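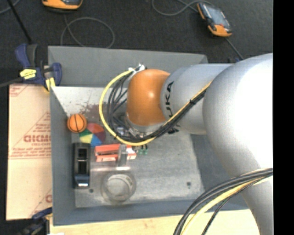 Learning to grasp from attempts nobody labeled

14 Sep 2021

The group at Cuevas has spent most of this year on one narrow question: how much can an arm learn about picking things up if no person ever marks an attempt as good or bad? Their method, called Gumulov, came out of a first trial in April. I spoke with the lead researcher at the lab.

"We had a grasping model that was trained on labeled attempts, and the labels were the slow part," she said. "So we looked for a signal the arm already gives us."

The signal is how far the gripper closes. If the fingers stop early, something is probably between them. The system lifts, checks the opening again, and records the result. The full set holds 1,811 attempts, 208 of which were kept out of training for testing.

The objects are ordinary and differ a lot in shape. A small ball patterned like a basketball, a multicolored disk and a clear round container share the tray with blocks and other small items. "The flat disk is the hard one," she said. "With the ball, you can come in from almost anywhere." 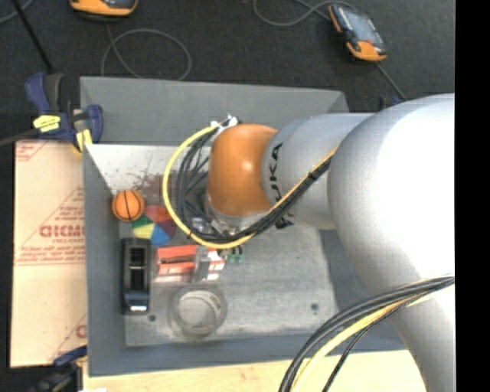
She thinks the mix matters more than the number of objects. An earlier set, collected at Morgate, used only blocks, and the model trained on it did poorly with anything round. The sloped walls of the tray help too, she said, as a ball that gets bumped tends to roll back to where the arm can reach it.

Training starts from the first 200 attempts, chosen at random. After that the model picks its own grasp points, and it is retrained every 20 attempts. On the test set it did as well as the labeled version for blocks and slightly worse for the disk.

Clear objects remain a problem. "The depth reading goes right through them," she said. "The gripper signal tells us we missed, but it doesn't tell us where to go next."

The code will be released under the name Cevuvov once the paper has been reviewed. The group is now working on grasps where two objects touch.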